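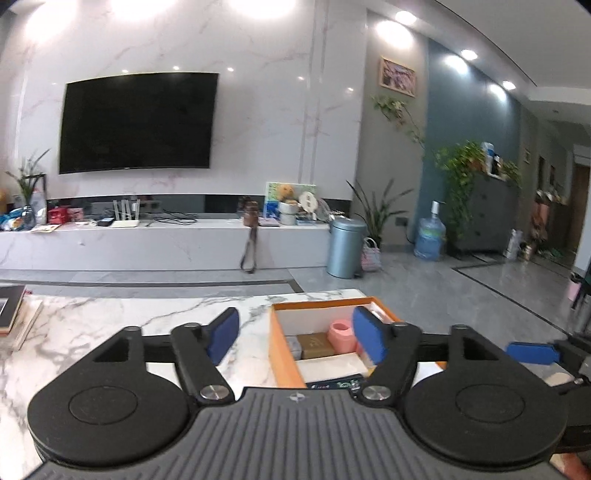
Intro to Packaging, notes for wk 6
P. Mudaliar 2018-05-11

Picking up from the board. Inserts and dividers today, closures next time.

Why divide a box at all
- stops items knocking together
- holds a layout so the buyer sees things in the order you want
- makes a missing item obvious at packing (empty slot = stop the line)

Costs: extra board, extra die, extra hand time. Students always forget hand time. A glued insert goes in faster than a folded one but you can't ship it flat. Write that down, it comes up on the final.

Terms
Cell = one compartment. Web = the wall between cells. Headspace = gap from top of item to the lid. Too much headspace and the small stuff migrates over the web in transit, which is the complaint in the Hemholm case (handout 2).

Hemholm case, short version
Gift set, mixed contents, run of 2,793 boxes. 174 came back with items in the wrong cell. Webs were fine on paper. Lid had bowed in storage so headspace was bigger than teh drawing said. Fix was a taller web, same board. They looked at foam and dropped it, price.

Color
Outside sells, inside shows off contents. Pale interior is the safe pick, small dark items read well on it. Pale items don't, so put those next to something strong. Strong color on the outer walls only = cheaper than printing both sides. Check the rim, raw board edge shows there and people notice.

Short runs
Under 500, digital cut, no die. Ask Morkbridge for a sample before you quote, they're slow in September.

For next class
Read Wikström ch. 6, skip the bit on pallets. Bring one divided box from home, any kind. Measure cell width, web height, headspace. Sketch it flat, with fold lines dashed and cut lines solid. Pencil is ok. Name on the back pleae, I had four with no name last time.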